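Sorting out the spare mice (and the rest of the desk while you're at it)
Posted by Waraporn Pongsiri in Desk & Study

If your house is anything like ours, you own far more computer mice than computers. Mine had been living in the drawer with the takeout menus, tails of tape stuck to them, until my sister-in-law Orathai lent me a tray and told me to get on with it!

What you need
A shallow plastic tray with rounded corners
A tiered mesh organizer
A soft cloth
Somewhere flat to work (I put down a pretty leafy mat, mostly because I like it)

1. Get every mouse out of every drawer, bag and coat pocket. Do the whole house in one go, or you'll be at this again by May.

2. Turn each one over and take out the batteries. Old ones leak, and I've lost a perfectly good mouse that way. Wipe the shells with the cloth, barely damp, and go gently near the wheel.

3. Try each one on a computer for 5 minutes. Anything that skips or double-clicks goes to recycling. Be strict with yourself here (I wasn't, the first time, and kept two duds for another year).

4. Lay the good ones in the tray side by side, all pointing the same way. They take up much less room like that, and you can lift one out without disturbing its neighbors. Slim ones can overlap a little.

5. Stand books and notebooks upright at the organizer, with pencil boxes on the top tier where you can grab them. Packing tape can wait beside the tray until you've decided where it lives. I still haven't.

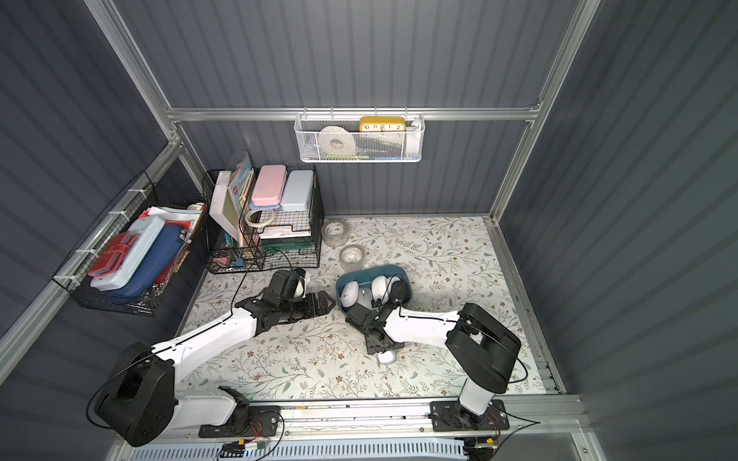
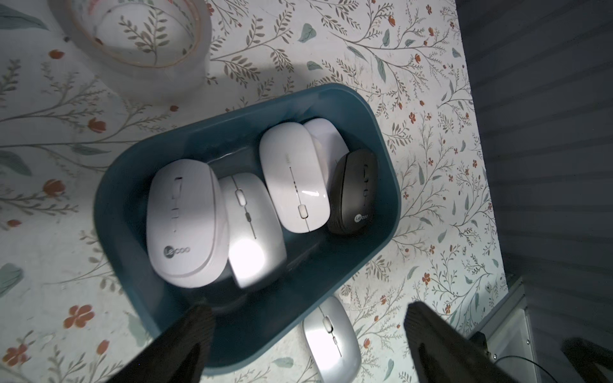

Mice in the teal tray, with packing tape nearby on the leafy mat.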